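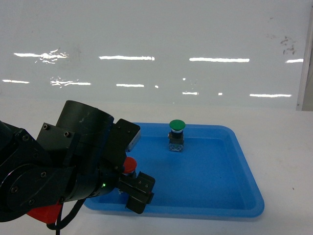 *Red mushroom-head button at the blue tray, white tabletop.*

# Canside small parts: sorting notes and data card

Canside is a list of loose panel parts (buttons, knobs, caps, switches) with notes on which tray each one belongs in. Last edited August 21, 2023.

## What you get

- `parts.csv` - 41 rows, one per part type
- `trays.csv` - tray names and what is meant to go in them
- `photos/` - up to 30 pictures, depending on which release you pulled

## Tray rules

Blue is for buttons. The tray is shallow with a raised lip, fine for a mushroom head and useless for anything that rolls and gets picked up in handfuls. Small springs go in the lidded box.

The Rumum scheme sorts by color first. I tried it in July and don't trust it. "Red" told me nothing about whether a part was a stop button or a lamp cover, and 15 rows had to be redone by hand. They are marked `resorted` in the last column.

## Known problems

- White bases on a white table are hard to tell apart in photos. Go by the cap.
- The `diameter` column came over from the Posent list. I remeasured 24 entries and left the rest alone, so treat those as guesses.
- `condition` is one person's opinion. "Good" means it looked good.

## Should you use it?

For labeling a parts drawer, sure. For ordering spares, I wouldn't - check the part in your hand. The Requena list claims to cover the same ground and be complete, but it has no entry for caps sold without a base.

Corrections go in `fixes.txt`, one per line, with the row number.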